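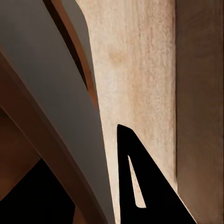 2019-09-29

Glue-up trials, hide glue vs. the Zolley liquid. Continued from the last entry.

Shop at 64 F at start, humidity a little higher than I would like. Heater on for an hour before mixing. Hide glue soaked overnight in cold water, 1 part granules to 1.8 parts water by weight, then brought up in the double boiler. Held at 142 F. The thermostat on the small Kälin pot overshoots by several degrees on the first cycle, so let it settle through two cycles before putting the jar in. Gunhild found the same with her batch and has written it on the lid in marker.

Test pieces are hard maple, planed and jointed the same morning, lap joints with one square inch of glue area. Set A is hide glue, 16 joints. Set B is Zolley straight from the bottle, 16 joints. Set C is hide glue with urea added at 11 percent of dry glue weight, to see how much open time it buys and what it costs in strength. Only got through part of C before the pot skinned over. Strained it and carried on, but the last few are marked with an X on the end grain and should be left out of the average.

Open time. Plain hide glue gelled on the maple before I could get the second clamp on unless the pieces were warmed first. Warming on the hot plate cover for a couple of minutes fixed this. With urea there was time to place the joint, check it against the stop, move it and clamp without rushing. Zolley is slower than either and stays slippery. Two of the B joints crept under the clamp and had to be pushed back. A pinch of fine salt on the face would stop that, but it would also be another variable, so left alone.

Clamping. Used the Grunus cam clamps for everything. They do not give a repeatable pressure. The cork on the older pair is compressed to almost nothing and the jaws close out of parallel, enough to see daylight at the tip when dry. Recorked one. Should do the rest before November when the large panels come in. All joints left in clamps overnight, then stacked on sticks.

Break results so far, from set A pieces glued in the previous session (fully cured, same stock, same dimensions). Lever rig, load read off the spring gauge. Best joint let go at 1166 lb, with wood failure across most of the face. Two low ones failed in the glue line, shiny on both sides, starved. Both came from the end of that session when the glue had been sitting and had been thinned by eye. Do not thin by eye. Weigh the jar at the start, weigh it again, and replace the lost water.

The gauge needs checking against something known. Gunhild thinks it reads high in the upper third. She may be right, the needle drags. For comparison between sets it matters less, but I would not quote the numbers to anyone outside.

Enlow asked whether we could simply switch to the liquid for the drawer fronts. Told them no answer until set B has been broken and until we have run the heat test. My worry is the top drawers over the radiator. Old notes have a bottle of Zolley past its date going soft in warm weather, and the bottle used today is 17 months old. A drop left on glass was still tacky at the end of the day. Need a fresh bottle before the B figures mean anything. Will break the B joints anyway and log them as old stock.

Cleanup. Squeeze-out from A and C came off with a chisel at the rubbery stage. Left too long on three pieces, which took fibers with it. Hot water and a stiff brush got the rest. Pot emptied, leftover glue poured in a thin sheet on waxed paper to dry for reuse, labeled with the number of heatings (2).

To do:
Fresh bottle of Zolley, write date opened on it
Recork remaining clamps
Check gauge with the bar weights
Finish set C, new pot of glue, same maple board if enough is left
Heat test at 110 F, two joints from each set, hung load
Ask Gunhild for her gram strength figures on the new granules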